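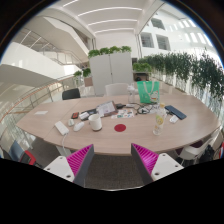
Newsletter > Around the Building > Shared Spaces

Search this site Enter keyword Go

The big table, again

The Dullamance people have been in touch to offer us a "surface charging solution" for the oval table in the atrium. It is a set of pop-up sockets that would be cut into the oak, and the quote says it will "end cable clutter for good." I have my doubts, and since Kobe De Haan asked me to write this item, I get to air them.

Everybody agrees that the table fills up. A power bank gets set down near the edge with its cord hanging toward the carpet, somebody's mouse ends up beside it, then phones, a mug, a bottle, and a heap of black cables toward the back. People come down for a meeting and have to push it all aside before they can open a notebook. I've done the pushing and I've also, I admit, left the mug.

What I don't buy is that sockets will fix this. The last time we were promised an end to clutter it was the Flodano trays, which cost us 86 dollars and were full of other people's pens within 9 working days. Before that we had a sign. A power bank doesn't need a socket in the table at all, so the person who likes to charge from one will go right on doing it. And a mouse is a mouse. It'll sit wherever it was let go of.

There's also the matter of the wood. Dullamance wants to make the cuts close to the seam, and says the finish will be "invisible." I asked to see a table where this had been done and was sent a drawing. The office over in Irnthorpe had something like it put in, and when I called them the lids were sticking and one had been taped shut.

Kobe's view is that I'm being gloomy and that 300 dollars is not much to spend on a table used by the whole floor. Fair enough. He also points out that the cords are a trip risk where they dangle, and on that I agree with him completely. Please pull them up onto the table, or charge at your desk.

So for May we're going to try something that costs nothing. Anything still on the table at 6 p.m. goes into the gray Amato crate by the front desk, chargers and earbud cases included. Mugs go to the kitchen. Papers will be left in a pile for one more day and then recycled, so put your name on them if they matter. The table seats 12 and it would be nice to see 12 people use it.

If the crate doesn't work I'll say so in this space, and Kobe can have his sockets. Comments to either of us by the end of the month.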